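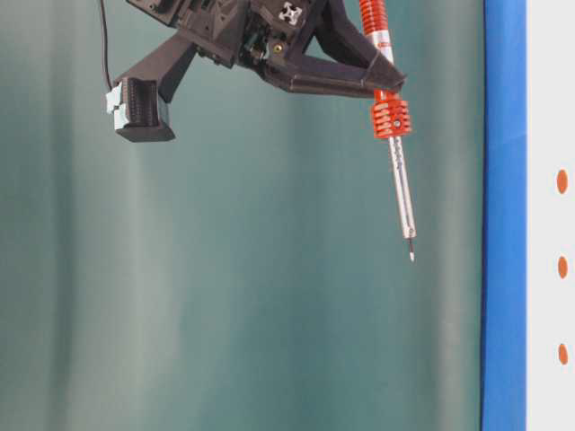
The walk-through of a small rented workshop goes faster if you start with cords and work out to the walls, and that is how the list is set up. It covers power, heat, exits, storage and the few things tenants are asked to sign for. Start at whatever hangs or is mounted overhead. Follow each lead with your eyes from the top down, the way you would follow the thin black cable on the left side of the photo, which curves a little on its way down and meets the black housing near its top. A slight curve like that is what I look for on any hanging lead. One pulled straight gets a note. So does one that loops low enough to catch a sleeve.

The list has 14 items and was written for the ground floor units at Dirden Yard. The comments come from my last round, in Unit 3 on the Havska Street side, 734 square feet with one roll-up door and one side door. Mark each item OK, Fix or Stop. Fix means the tenant has 20 days. Stop means the item is out of use until it has been looked at again.

1. Overhead and hanging leads
Check for strain at both ends, cracked jackets, tape repairs, and anything tied to a sprinkler pipe.
Result: Fix.
Comment: One work light over the long bench was hung from its own cord. Tenant will put up a hook and chain. No leads were tied to pipes this time. Last July there were several.

2. Extension cords on the floor
No cord should run under a mat, through a doorway or behind a heater. A cord used for the same job every day counts as permanent wiring and needs to be replaced with an outlet.
Result: Fix.
Comment: The orange cord to the shop vacuum crosses the main aisle. The tenant says it is only down while they clean up, but it was down when I came in and still down when I left. Request for an added outlet goes to Pathak Electric with the other wall work.

3. Power strips
One strip per outlet. No strip plugged into another strip. Nothing that heats, and nothing with a compressor.
Result: Stop, one strip.
Comment: The small refrigerator was on a strip with the coffee maker. Both were unplugged during the visit and the refrigerator moved to the wall outlet by the side door. The strip had a brown mark next to one slot and should be thrown out.

4. Outlets and cover plates
Look for broken plates, loose receptacles, scorch marks and missing screws. Press the test button on every GFCI outlet and make sure it resets.
Result: OK.
Comment: The outlet by the sink tripped and reset normally. The plate behind the paint cabinet could not be seen. Please pull the cabinet forward before the next round.

5. Electrical panel
Three feet of clear floor in front of it, door closes, every breaker labeled, no open slots.
Result: Fix.
Comment: Space was clear. Labels are in pencil and half of them can't be read. I left a blank label sheet on the bench. The writing should be in ink and should name the thing the breaker feeds - "lights" is no use when there are four sets of lights.

6. Vents, slats and louvers on equipment
Anything with slots in its cover should be free of dust and lint and have open air in front of it. Vacuum from outside with a soft brush. Don't push anything through the slots.
Result: Fix.
Comment: The dehumidifier grille was gray with sawdust, and a box had been put against it. The box was moved. The ceiling fan guards were fine.

7. Portable heaters
They are not in use in July, so this is the time to look at where they are stored. Cord wrapped loosely, tip switch working, nothing stacked on top.
Result: OK.
Comment: One oil-filled heater on the lower shelf. Cord and plug in good order. I did not run it.

8. Fire extinguishers
Hung on the bracket, pin and seal in place, needle in the green, tag current, nothing in front.
Result: Fix.
Comment: The one by the roll-up door is good. The one by the side door was standing on the floor next to its bracket. The bracket has lost a screw and needs a proper anchor in the block. The service tag is current on both. Totari Fire & Safety is due in the yard next month and can do the anchor on the same trip if the tenant hasn't.

9. Exits
Both doors open fully from inside without a key. Exit sign lit. Path at least as wide as the door all the way to it.
Result: Fix.
Comment: The side door opens but drags on the sill for the last few inches. That is a building repair and I have logged it on our side. Pallets were stacked outside against the wall, close to the swing of the door. Please keep them on the other side of the downspout.

10. Roll-up door
Run it up and down once. Check the safety edge, the pull rope and the tracks. Stay out from under it.
Result: OK.
Comment: It is noisy, as all of them on that side are. The safety edge reversed the door when it touched the sawhorse. Tracks could use a wipe.

11. Flammable liquids
Original containers with labels, lids on, in the metal cabinet, cabinet door shut. Oily rags in a lidded metal can that is emptied at the end of the day.
Result: Stop, rags.
Comment: There is a rag can, but its lid was on the shelf above it and the rags were in a cardboard box. The box went outside and the rags were laid flat to dry on the concrete. The tenant was reminded that this is in the lease, under house rules, and that a second Stop on the same item goes to the office in writing. Cabinet itself was tidy.

12. Shelving and overhead storage
Heavy items low. Tall shelves fixed to the wall. Nothing within 18 inches of a sprinkler head.
Result: Fix.
Comment: Lumber rack is well anchored. The two gray shelf units by the sink are not fixed and one of them rocks. Christmas decorations on the top shelf were too close to the sprinkler head and have been taken down.

13. Floor and steps
Dry, swept, no lifted tiles, edge tape on the step visible.
Result: OK.
Comment: Tape on the step is worn in the middle but can still be seen from both directions. I have a roll if they want it. There was a damp patch under the sink that I wiped up, and it had not come back by the time I finished. Worth another look after a full day's use.

14. First aid and contact sheet
Kit stocked and not expired, eye wash bottle sealed, contact sheet posted by the phone with the unit address on it.
Result: Fix.
Comment: The contact sheet still has the old gate code and the old office number. New sheets are in the tray outside the office. Eye wash is past its date. Bandages are plentiful, and so are cough drops, which can stay but don't count toward the kit.

Notes for tenants

Please be in the unit for your inspection if you can. It takes less than an hour when someone is there to open cabinets, and a locked cabinet is marked as not seen, which means a second visit. You don't need to clean up for it. I would sooner see the place as it is on a working day.

Equipment you own is yours to maintain, and the checklist only covers how it is plugged in, hung, stored and vented. If something is labeled for service by its maker, follow the maker's booklet. Building wiring, doors, sprinklers and the panel are ours. Don't open the panel cover, even if you are handy - call the office and it goes on the Pathak list.

When a Fix item is done, write the date next to it on your copy and drop the copy in the office slot. Photos by email are fine for cords, shelves and brackets. For a Stop item I need to come back and see it. The strip in item 3 can be closed out by handing it in at the counter.

Copies of the blank checklist are in the same tray as the contact sheets. Units on the upper floor use a different form because of the freight lift, so check the heading before you take one.

Posted July 15, 2018 by the Dirden Yard office
Filed under: Tenant Notices, Safety & Inspections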